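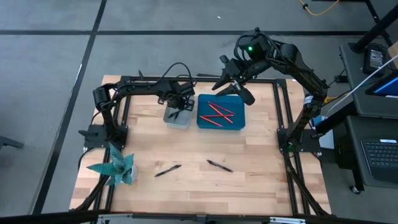
4. Reporting an incident at the fuel station

This section is for shift staff of Terameo stations who use the incident panel behind the counter. Before the first shift, check that the panel shows the station name, for example Orkville or Dendthorpe.

4.1 Setting up the alarm contact

1. Open Settings and choose Contacts.
2. Enter the number of the local police dispatch. Do not enter the emergency number here — the panel already has it.
3. Press Save and wait until the green light blinks 2 times.

Caution: The test call is silent. If you hear a tone, the panel is in training mode and no call will go out.
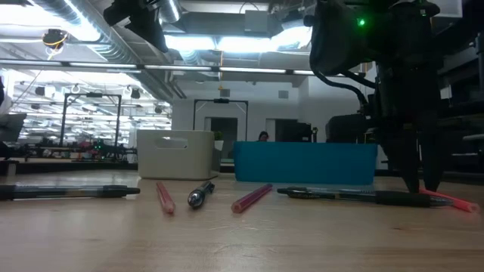
Text of this section: Butkienė, Terameo station manuals

4.2 After a threat or a robbery

4. Lock the front door from the panel with key 13. The pumps stop at the same moment.
5. Call the police, also when the silent alarm was already sent.
6. Write down the clothes, the car and the direction of travel before you talk with other witnesses.
7. Press Keep Video. The recorder then protects the last 23 minutes.

Note: The memory holds 3,088 events. When it is full, the oldest event is deleted, but protected video stays until a manager releases it.

8. Give the event number to the officer and copy it in the shift book.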